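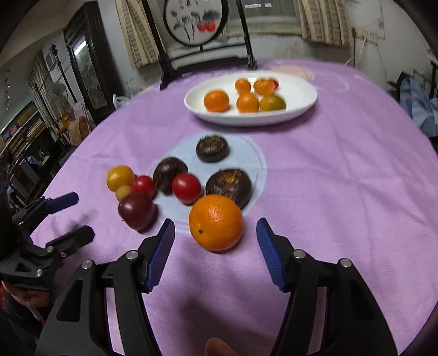
*Citrus on a white plate, with a light blue mat in front.*

The casting room at Tetach is small enough that the pressure pot has to be moved before the door will open. The firm makes resin conversion parts for wargaming miniatures, mostly shoulder plates, weapon arms and vehicle hatches in 28 mm scale, and has done so from the same unit in Givham for four years. Its founder, who sculpts the masters and does most of the pouring, agreed to talk about moulds.

"People ask about resin first," he said. "Resin is the easy part. You weigh it, you mix it, you have a short working time and you use it. The mould decides whether the part is any good."

His moulds are two-part silicone, poured in boxes built from plastic building bricks. A mould normally gives 50 casts before fine detail begins to soften. He keeps a written tally on the side of each one and retires it at that figure, whatever condition it seems to be in.

"Rivets go first," he said. "Then the edges of thin plates start to tear. If you wait until you can see it, you've already sold some bad ones."

Air bubbles are dealt with by pressure. The pot is held at 50 psi until the resin has cured, and the silicone has to be cured at the same pressure when the mould is made. He learned this on his second product, the Bosside turret. "I'd poured the mould on the bench with no pressure at all. Any bubble left in the silicone collapses when you put it in the pot, and the resin fills the dent. Every turret had little pimples on the roof."

The turret was remade with the vents moved to the rear face, where a later scrape with a knife does not show. Placing vents takes up most of the planning for a new mould – he draws them on the master in pencil before any clay goes down.

The largest job so far has been the Lindqvist walker, a kit of 88 parts spread over a dozen moulds. It was sculpted in plasticard and epoxy putty, with the leg joints turned from acrylic rod. He would not divide it that way again.

"Too many small parts in one mould with one big one. The big one cures hotter and the silicone around it dries out early. Then you scrap the lot for the sake of one leg."

Total output passed 4,000 parts in December. He has looked at resin printing and uses it for masters with repeated detail, such as track links, but sands and primes every print before moulding. Uncured print resin can stop platinum silicone from setting, so he washes the prints twice, cures them overnight and tests a small patch first.

For anyone starting out, he suggested a single flat part and a one-piece open mould. "A shield, or a hatch. Weigh everything, write it down and keep the failures in a bag with the date on. I still go through mine."

The next release is a set of tracked wheels, now at the master stage. The hubs are finished and the tyres are waiting for primer.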